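Gripper notes, part 4: small objects

Posted Jan 9, 2024

The robotics club spent most of the break on the object set for the March competition. The arm is the same one we ran last year, nicknamed Brukora, and the control code lives in a repo called Clirnik that Erick Khaemba started and I have since made harder to read. The task is unchanged: pick an item from an arbitrary spot on the table, put it upright in a marked zone, return home. Knocking the item over ends the attempt.

Boxes and blocks were sorted by November. Bottles were not. A short cylinder with a metal cap causes two separate problems, one for the detector and one for the fingers.

The detector problem is the cap. Under the overhead lights in our room it reflects differently depending on where the wrist is, and the old threshold-based segmentation treated the bright patch as background. The estimated centre then drifted toward the body of the bottle and the approach came in short. Nassoro Were replaced the threshold with a small learned model, trained on 3,062 wrist frames we labelled ourselves over two weeks. Of those, 1,007 contain a bottle of one kind or another. The rest are blocks, tins, markers and empty table. 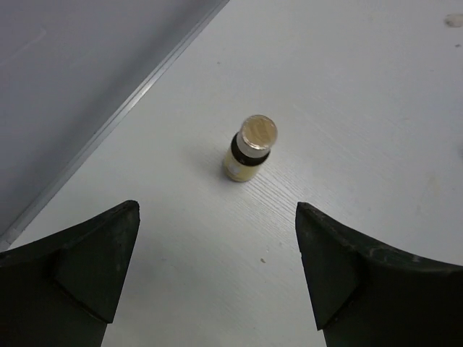 Small glass bottle between the fingertips, wrist camera view, before the grasp.

The finger problem is geometry. Our fingers taper to a point, so the contact patch depends on how far forward the wrist travels before closing. Stop early and only the tips touch, in which case the bottle pivots around the contact line as soon as it is lifted. Go too far and the palm pushes it. We added a fixed forward offset after the centring step and tuned it by hand, in millimetres, with a notebook. I would prefer to compute it from the estimated diameter, but the diameter estimate is poor on anything pale against a white table.

Closing speed also mattered more than I expected. At the default rate the first finger to make contact shoves the bottle into the second one. Halving the rate for the last part of the stroke fixed most of that. It costs us a bit under a second per pick, and the time limit is generous.

Current test procedure, for anyone in the club picking this up:

Run 20 attempts per object, new position each time.
Log the wrist pose at the end of centring, before closing.
Leave the lights as they are. If you change them, start the set again.
Record tips and slips separately. They have different causes.

Remaining work is the placement half. Erick wants to release slightly above the surface and let the bottle drop the last bit. I want to lower until the motor current changes. We will try both on the same object and compare logs. The current reading is noisy with the arm extended, so it needs a filter first, and the filter adds lag I have not measured yet.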